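Good morning, and thank you for staying on after the coffee - I know the sun's out and it's tempting. I'm Zerrin Kozan, and I look after investor relations at Cokura.

(Pause. Let the latecomers find a chair.)

I'd like to start with the Shabalala deal, as most of you asked about it at the door. Shabalala is taking a 27 per cent stake in our snack subscription business for $458 million, paid in 2 parts. The first comes in August, and the second once the Flinaddale warehouse is up and running, which could take up to eight months.
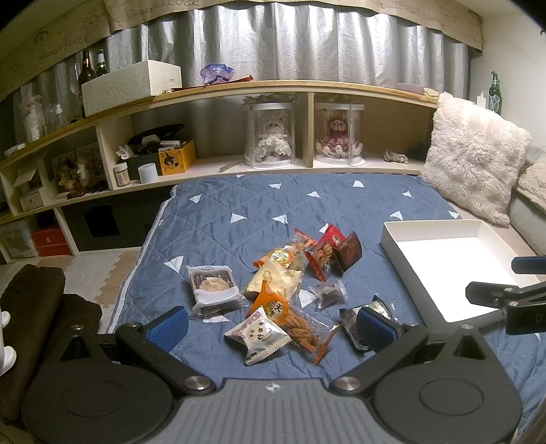 Wrapped snacks on a blue quilted bedspread.

Now, people have been very kind about the price, and a few have been less kind! We did talk to Gulcombe as well, for quite a long while, and they're lovely people, but they wanted the whole company and our founders weren't ready to sell.

(Next slide. Slow down here, I always rush it.)

So where does the money go? Most of it pays down the bank loan, and the rest goes to Flinaddale. There's no special dividend this year. I'm sorry if you were hoping for one - my own mum was.

Questions on the board seats go to the end, please.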